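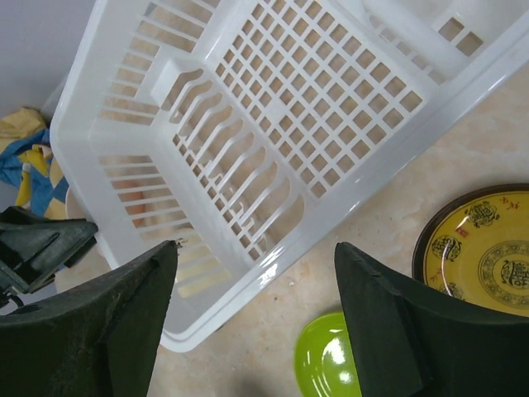 Figure 4. White plastic dish rack with curved plate slots and a flat grid platform.

4.2 Battery life and signal dropouts

I started this part of the study thinking the batteries would be the boring bit, and I was wrong. Every wireless trailer light kit we bought came with a run time printed on the box, and none of those boxes told me what the lights were doing when they hit that number. Were they still bright enough to see in daylight? Were the turn signals still keeping up with the truck? So I set up the test to answer those two things first and worried about total hours later.

We had 4 kits on the bench. Two were the Clatetti magnet-mount type, one was an Ileveck bar light, and the last was the older Trakoda pair that a lot of tow drivers still keep behind the seat. Each one was charged overnight on its own cord, left alone for an hour, and then run through the same loop: tail lights on the whole time, brake lights for five seconds, left signal, right signal, and back to the start. I wrote the loop into a little controller box so I didn't have to sit there pressing a brake pedal all day (I did that for the pilot run, and my knee still remembers it).

The receiver sent back a short reply each time it got a command, and we logged any command that went unanswered as a dropout. Over the full bench test we sent 1072 commands to each kit. With a full charge, all of them did fine. The trouble came near the end of the battery, and it didn't look the way I expected. I figured the lights would dim first and the radio would hang on. In the Ileveck bar it went the other way - the LEDs still looked plenty bright to me from across the shop while the receiver was already missing turn signals. That worries me more than a dim light would, because a driver doing a quick walk-around would see red and think everything was good.

The Trakoda pair had a different problem. Its left and right units run on separate batteries, and they didn't run down together. The right one quit first in every run, even after I swapped the two around on the charger. I don't have a good explanation for that. My best guess is that the right unit does some extra work passing messages to the left one, but I haven't opened the housings to check.

We repeated the loop outdoors in December with the lights on a flatbed trailer parked 100 feet from the transmitter. That's a lot farther than any normal tow, and I picked it on purpose to make the weak spots show up sooner. Both Clatetti kits got through it with a few scattered dropouts and no clear pattern. The Ileveck bar did worse whenever its antenna end faced away from the truck, so I'd mount it with that end toward the hitch if you have the choice. The manual doesn't mention this at all.

One thing I'd change next time is the charging. I trusted the green light on each unit to mean full, and on the Trakoda pair it came on well before the charger stopped drawing current. The runs in this section all used the longer overnight charge, so they should be fair to compare with each other. The early pilot runs were not done that way, and I left them out of the tables. Section 5 goes over the magnet pull tests, which used the same trailer and the same four kits.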